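Kumer Hand Gripper Pad and Linkage Kit

Sold by Ralleta – fits the Kumer two-finger hand gripper, left or right

Hi, I'm Iveta Lukáč and I look after the hand grippers side of the shop. I put this kit together after answering the same emails over and over: my fingers don't meet straight, my pads have gone shiny, how tight should the pivots be. So now it all comes in one bag, and the way I set a gripper up is written out on this page (grab a coffee, I do go on a bit).

What you get: 3 pairs of textured finger pads, a set of pivot screws with washers, a small driver and a strip of pad adhesive. The kit is $39 and I usually get orders out by Tuesday.

Start with the pads. Peel the old ones off slowly from the tip end, wipe the finger face with alcohol and let it dry. Line the new pad up with the tip and press for a full minute. People love to skip that minute! Leave the tool alone overnight if you can stand it.

Next, the pivots. Open the fingers all the way and look at the screws on each side. Snug them by hand, then back off a hair. You want the fingers to swing freely with no side wobble. If one side lags behind the other, loosen that side first – tightening the fast side only hides the problem, and you'll be back at it in a week.

Then try it low over a table with something thin. I like a spoon for this, since the handle shows right away if the tips are at different heights. 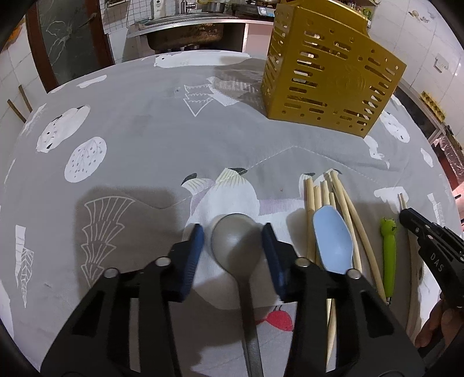

Fingers open on either side of a metal spoon, dark blue textured pads at the tips.

Close slowly and stop as soon as both pads touch. If the handle gets pushed sideways before the second pad arrives, go back to the pivots and do them again. I've had to do it 5 times on a stubborn one, so don't feel bad.

Once the spoon goes well, move on to chunkier handles with odd shapes. These are good for checking that the pads stay flat under a squeeze.
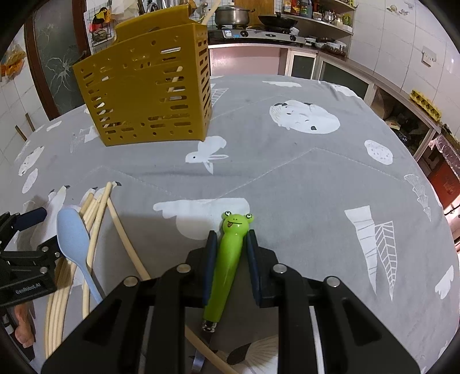
Hold the squeeze for a bit, then let go and check the edges of both pads. A corner that has started to lift means the face underneath wasn't clean enough, and pressing it back down won't last. Take it off and start over with a fresh one from the bag.

For regular care I wipe the pads after every session and go over the pivots every 2000 closes. Štefánia Ondrejka, who packs the kits with me, does hers every Tuesday and never counts anything. Either way is fine. Please don't oil the pivots, though – it creeps down to the pads and then nothing grips.

The kit doesn't fit the older Tulness fingers, which are narrower. Pads for those are on their own page.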